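Cilard Two-Arm Carry Module

Part of the Halvorsen mobile manipulation line
Status: available to research partners
Page last revised: July 25, 2019

Overview

Cilard is a control module for two-arm robots that lift and carry open containers by the sides. It takes wrist camera and head camera input, picks a contact point on each side of the container, and closes both arms on it at matched force. It was developed for household baskets and bins whose contents shift during the lift.

The module runs on top of the Drika motion layer and needs no changes to the arm firmware. Existing Drika users can load it as a package.

Background

The method comes from work by Olga Pereyra and Pejman Kiani on coupled arm control. Earlier versions planned each arm separately and corrected the difference once the load was off the floor. This worked for rigid boxes. With a soft load the correction arrived late, and one side of the container rose before the other.

Cilard plans the two arms as one chain from the start. The container is treated as a link of unknown mass and slightly variable width. Width is estimated again at every control step from the distance between the fingertips, so a plastic wall that bends inward under pressure does not register as a slip.

Test results

The reference test is a lift from floor level, a carry across the room, and a set-down. The test set has 196 trials in 11 container and load combinations. Trials were run by Trygve Haugland on a single robot with the stock two-finger grippers. A trial is scored as failed if the container tilts past the set limit, if any item leaves it, or if either fingertip loses contact before set-down.

The most common failure is early contact on one side. The first arm to touch pushes the container across the floor, and the second arm closes on a position that is out of date. Release 3 handles this by holding the first arm at light contact until the second reports the same.

Laundry is the hardest load in the set. A pile of clothing has no fixed center of mass, and sleeves or collars near the rim can be caught by a fingertip on approach. The approach path therefore stays outside the rim until both fingertips are level with the wall. 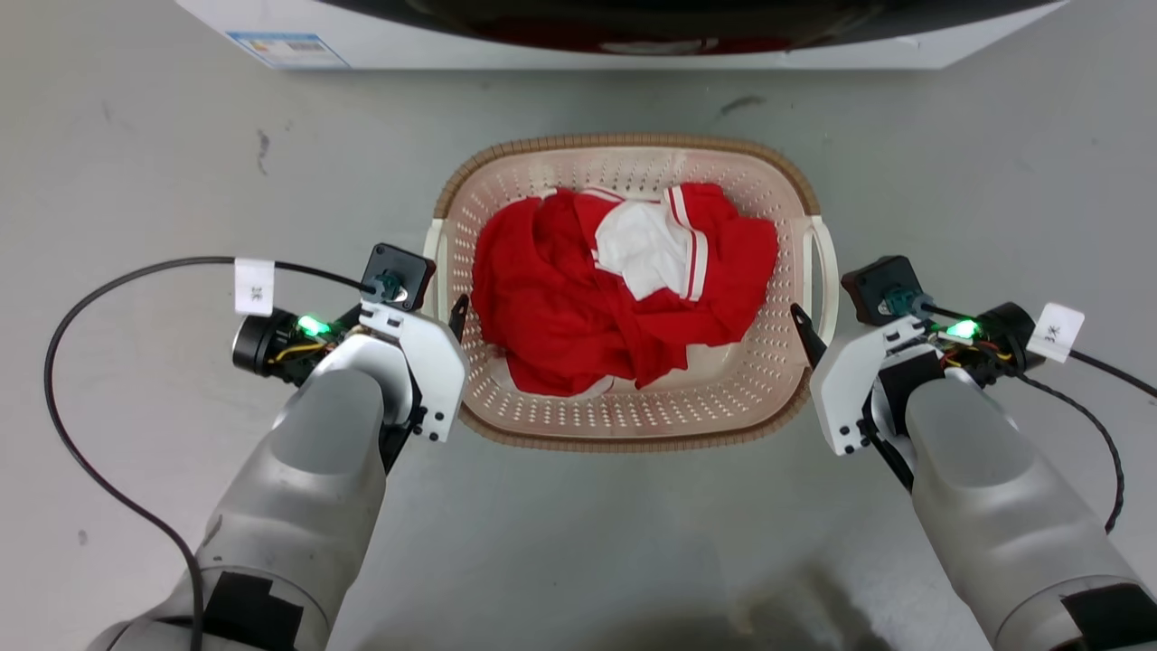 Handles are not required. The contact planner scores handles, rim and wall separately and takes the best matched pair, which must be of the same type on both sides. Perforated walls are accepted. A woven or wrapped rim is scored lower than bare plastic, as its thickness varies along the edge and the depth estimate is less steady there.

Requirements

Two arms with wrist force sensing
One camera per wrist and one at the head
Drika motion layer, release 5 or later
Floor clearance at both sides of the container for the gripper housing and cable loop

Known limits

Glossy or dark glass near the container, such as an appliance door, can return false depth points. Mask the area in the Irkik scene editor before planning.
Lids and hinged covers are not supported.
Stairs and thresholds are outside the tested range.

Trial logs and the scoring script are supplied with the package. For integration questions contact Leif Dalen. Requests for evaluation licenses go to Murali Devadiga at the Halvorsen partner desk. The next release is planned for October.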